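Notebook, suturing demos by teleop, Sunday, March

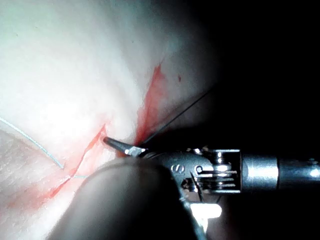 Wrist view, right-hand instrument. Tip at the edge of the cut, black thread pulled straight, the blue-green one coming in from the left.

Best session so far! Writing it up tonight while I still remember which changes we made and in what order, because last week I left it until the next morning and lost half of it.

Present: me, Haruto on the console for most of the day, Roxana on logging. Oana came by after lunch and stayed far longer than she meant to.

Goal was to get clean demos of one small piece of the task, grab the thread near the margin and draw it through, and leave knot tying alone. Chidubem has been saying since January that we should chop the task up smaller before collecting more, and I was the one arguing for whole stitches end to end. He was right. The short segments are so much easier to demonstrate well, and when one goes bad you throw away a few seconds of work and go again.

Setup changes from last time:

Motion scaling on the console is now 5 to 1. We had it at 2 to 1 and Haruto's hand tremor was going straight into the recordings. At 5 he has to clutch more often, and the clutch events show up as little flat spots in the trajectory. Roxana flags them in the log so Listcombe can cut them out before training. Check that the cut doesn't leave a jump in the orientation channels, I think it might.

Jaw angle is recorded as commanded AND measured. Before, it was commanded only. With thin thread the two disagree every time the jaws close on something, and that disagreement is pretty much the only hint of grip we have without a force sensor. I'm very happy about this one. It cost an hour of fiddling with the Bridex driver (the measured value is published on the slow topic, you have to ask for the fast one by name, see Paula's note taped inside the cabinet door).

Wrist view goes into the recording along with the main scope. Exposure is still too hot on the pale side of the tissue. The wrist mechanism itself comes out lovely, you can follow the cable windings, but the upper left is nearly washed out while everything past the instrument goes black. Try a lower gain next time and see if the black thread survives where it crosses into the dark. I lose it there by eye, so I don't expect the network to do better.

Also the big dark blurry thing at the bottom of the view is hiding part of the tissue. Mask that region for now. Shifting the view a little might be better, ask Paula before touching the mount.

How the demos went:

Haruto's first few were stiff, then he got into a rhythm. He approaches low and almost flat, touches down with the tip and only then goes for the thread. I do it the other way, coming from above, and mine look hesitant next to his! Roxana plotted both on the same axes and you can tell who was driving from across the room. Question for the group: do we want one style or a mix? My feeling is one operator for the first policy, then add the second and see what breaks.

Oana had a go too, first time on this console. Good hands. She kept over-pulling, and her comment was that with no feel in the grips she was judging tension entirely by how straight the thread looked. So are all of us, I guess, but she said it out loud and now I want to label it. Roxana is going to add a simple slack/taut tag per segment. Two people tag separately and then compare.

Numbers: 7 recording blocks, 2,916 synchronized time steps left after trimming the clutching. Small, but every block opens and plays back, which I could not say last time. Copied to Filcombe and to the drive in the cabinet.

Replay on the arm, open loop, around 4 pm. Free-space approach was beautiful, the thing just glides in. Once it's near the margin the replay drifts to the left, same direction each run. Smells like cable stretch in the wrist and not the recording, since the joint values match what we logged. Cozma has a calibration routine for this that I haven't tried.

To do
- run the Cozma calibration cold and again after an hour of use
- lower gain, reshoot one block for comparison
- Roxana: slack/taut tags, first pass
- Haruto: write down his approach in words, even badly
- me: orientation jump check at the clutch cuts
- ask Chidubem whether he wants the two threads labeled by color or by role. I've been doing color and it's going to bite us when we switch spools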